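Home Explore Notifications Lists Profile

Jenő Szilágyi
Thread

1/ Notes on collecting demonstrations for the Willena tabletop set. We are at 2,625 accepted episodes. The interesting numbers are in the rejected ones, so most of this thread is about those.
14 replies 38 reposts 211 likes

2/ Setup: one arm, one operator, one wrist camera, white table. Episodes are recorded through Duludeck, which writes joint states, gripper width and camera frames to one log. An episode ends when the operator presses the pedal, and the operator then marks it keep or discard.

3/ The operator's mark is not final. A second pass replays everything at double speed and removes what should not be there. In the last batch that pass removed 665 episodes the operator had marked keep.
3 replies 9 reposts 74 likes

4/ The largest group was hesitation. The gripper arrives over the handle, waits two seconds, then closes. A person reads that as caution. A policy trained on it learns to stop above the handle, and at run time it may never leave the stop.

5/ We tried trimming the pauses in software. It works for long ones. For short ones it cuts into the approach and you get a jump in joint velocity that the arm can't follow. We now re-record. Slower, but the logs are clean.

6/ Second group: start positions. Operators put objects back where they are easy to reach. After an hour the spoon has a home. We print a start card for each episode, with a position and an angle, and the card number goes in the log.
1 reply 6 reposts 52 likes

7/ Current objects are spoons, mugs and clear glass. Spoons are hard for the reason you'd expect: thin, shiny at one end, and the grasp point decides everything that comes after. Hold it too near the end of the handle and it rotates in the fingers on first contact.

8/ From the wrist camera, same table:

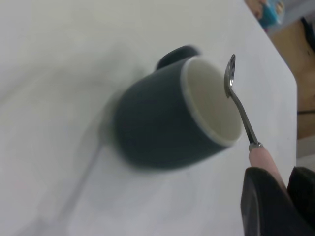
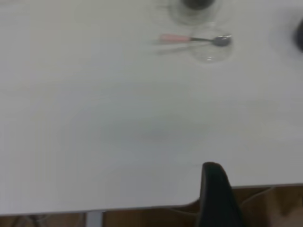
9/ Reply from Dilto: do you keep the blurred frames? We dropped ours with a sharpness filter and the policy got worse on fast moves. My guess is that it had never seen blur in training and then met plenty of it at run time.
5 replies 4 reposts 61 likes

10/ Same result at our end. We keep them. The wrist camera moves with the arm, so blur is part of the input and filtering it gives you a training set the robot will never see again. We did shorten the exposure a little, which cost some noise in the evening sessions.

11/ Clear glass on a white table is the other open problem. The depth sensor on our old rig returned the tabletop straight through it. From color alone you get an outline and a highlight or two. I don't want to change the table to make the glass easier - people own white tables.

12/ What helped was more variation in lighting, with the lamp moved between blocks of 17 episodes. Fewer than that and the operator spends the session moving the lamp. More, and you can see the blocks in the loss curve.
2 replies 5 reposts 47 likes

13/ Failed grasps: we keep them if the operator recovers inside the same episode. A slip followed by a regrasp is worth having. A slip followed by the pedal goes in a separate folder, labeled, unused for now.

14/ Operator sessions are capped at 5 blocks. Past that, path length goes up and the keep rate goes down, for every operator we have logged.

15/ Next up is a change to the start cards so they cover the table edge, where coverage is thin. I'll post the keep rate by card region in December, once the second pass has caught up.
8 replies 11 reposts 96 likes

Show more replies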